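Mending (clothing)

Mending is the repair of worn, torn or unraveling clothes so they can be worn again. That covers a lot of ground, from sewing a button back on to rebuilding the seat of a pair of work pants, and I've tried to keep this entry to the things people do at home with a needle and thread. Tailoring and alterations have their own page (go there if your trousers fit badly but are otherwise fine!).

Origins and tools

People have been patching clothes for as long as they've had clothes, so I won't pretend there's a starting date. Cloth used to cost a great deal of somebody's time, and a shirt might be turned, patched, cut down for a child and finally used for rags. The basic kit has hardly changed – needles, thread, small scissors, a thimble if you like one (I never got used to mine). 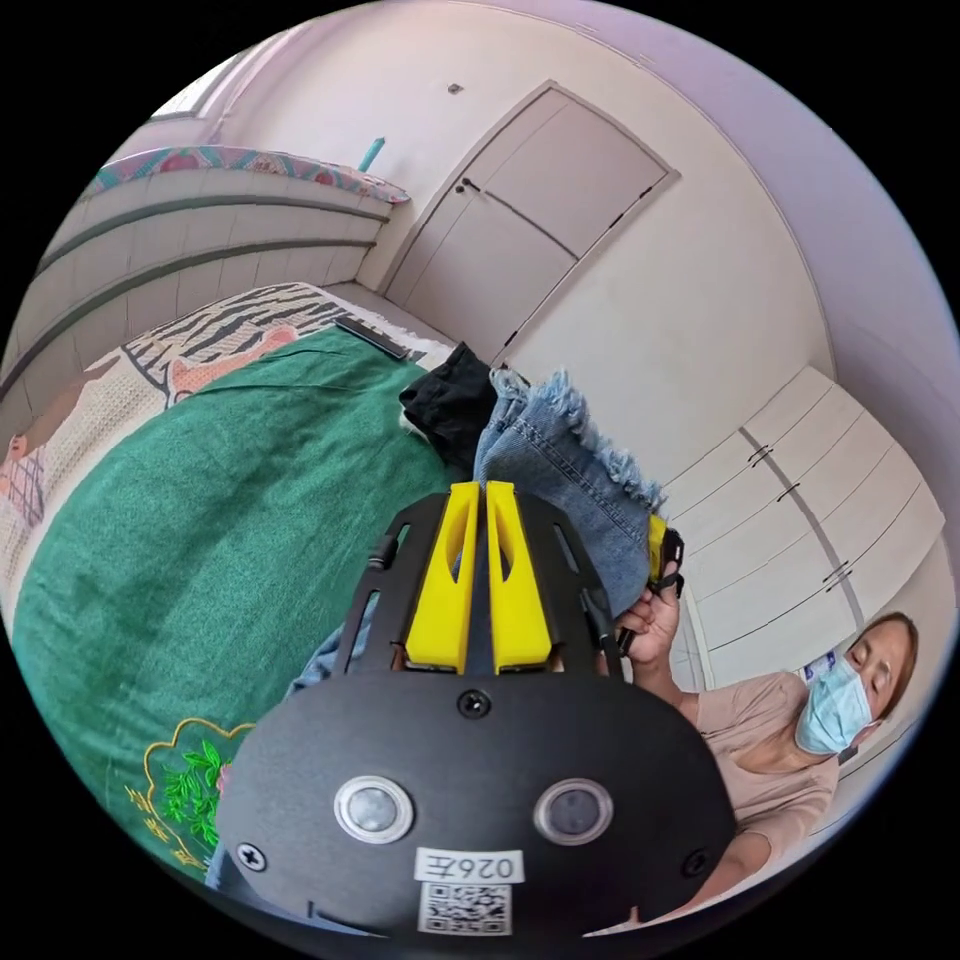
Thread is where beginners go wrong most often, me included. I started out with whatever was in the bottom of the tin, and half of it snapped when I pulled. Old cotton thread gets brittle. Give it a tug before you use it, and if it breaks easily, throw it out. Polyester is stronger and has a little give, while cotton sits more nicely in cotton cloth and takes dye if you ever want to overdye the whole thing.

Darning

Darning fills a hole by weaving new thread over and under a set of parallel threads, and it's mostly used on knits. Work well out past the edge of the hole into sound fabric, at least 5 stitches on each side, and don't pull tight or the whole patch puckers. In the Zilau valley, where my grandmother's people came from, a sock heel was darned before it was ever worn, which sounds mad until you've owned a pair for six winters.

Denim

Jeans usually go at the knee, the inner thigh and the back pocket corners. Patch from the inside, with cloth a bit lighter than the jeans themselves, and run rows of stitching across it. The classic seam thread is orange or yellow, and it's thick, so a home machine will grumble at it.

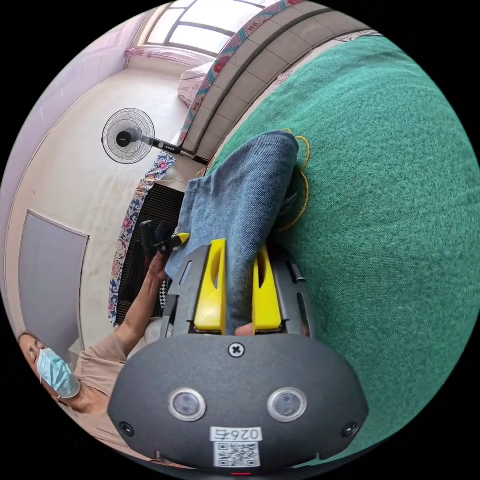
Visible mending has become a hobby all by itself, with bright thread and patterns nobody's great-aunt would have put up with. I love it on jackets and knees. The Skaris mending fair had 825 entries the last time I went, in May, and I'd guess the thighs of jeans were the least glamorous corner of the hall (also the most useful one). 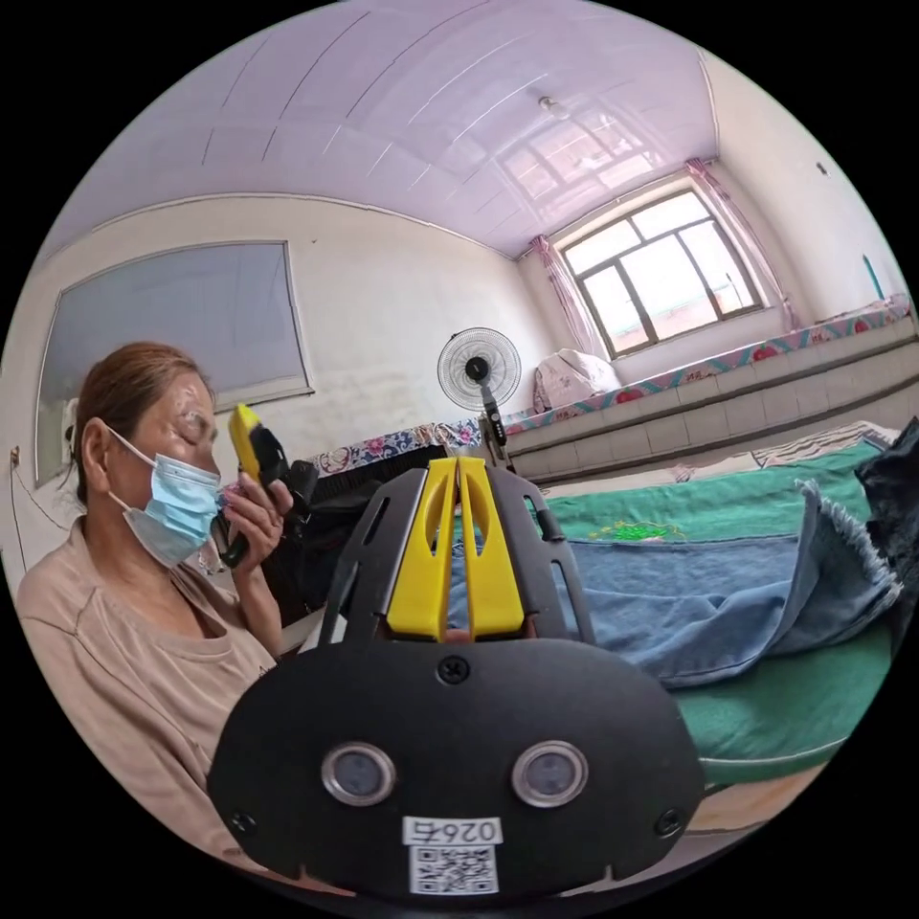

Hayley Tunstall wrote in after an earlier version of this entry to say I'd been unfair to iron-on patches, and that hers had lasted two years on a toddler's overalls with only a line of stitching around the edge. Fair enough! I've used them since and they're fine if you stitch them too. Without the stitching mine peeled at the corners.

Elastic and drawstrings

Elastic wears out long before the garment does. Unpick a short gap in the casing, pin the new elastic to the end of the old and pull it through, then stitch the ends flat and close up. A lost drawstring goes back in with a safety pin. Goossens, the notions shop in Avus, sells cord cut to order, and I always get 6 inches more than I think I need.

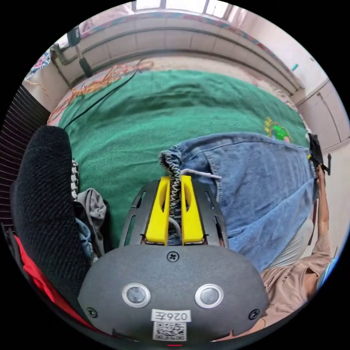 Mervyn Crabtree's view is that a cord should be tacked down at the middle of the back before anything else gets done, so it can't be pulled out in the wash, and that knots at the ends are a poor second best. I do both. See also: Buttons, Hems, Patchwork.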